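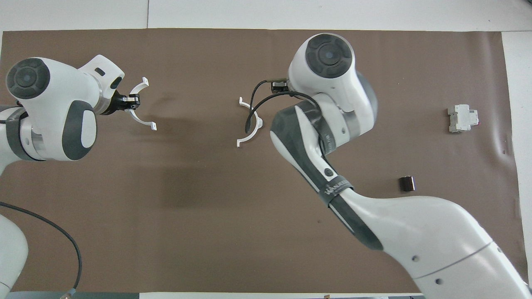

Wurport Technical College opened its automation laboratory to the public on 5 September 2021, receiving 499 visitors over the course of the day.

Staff demonstrated a tabletop station with two robot arms that students use to practice handling small electrical parts, among them circuit breaker modules. Program director Hanneke De Bruijn said the station -- installed in August -- will be part of the first-year course.

Henk Aerts of Benard, which supports the laboratory, led 2 guided tours. The college plans to hold a second open day in the spring.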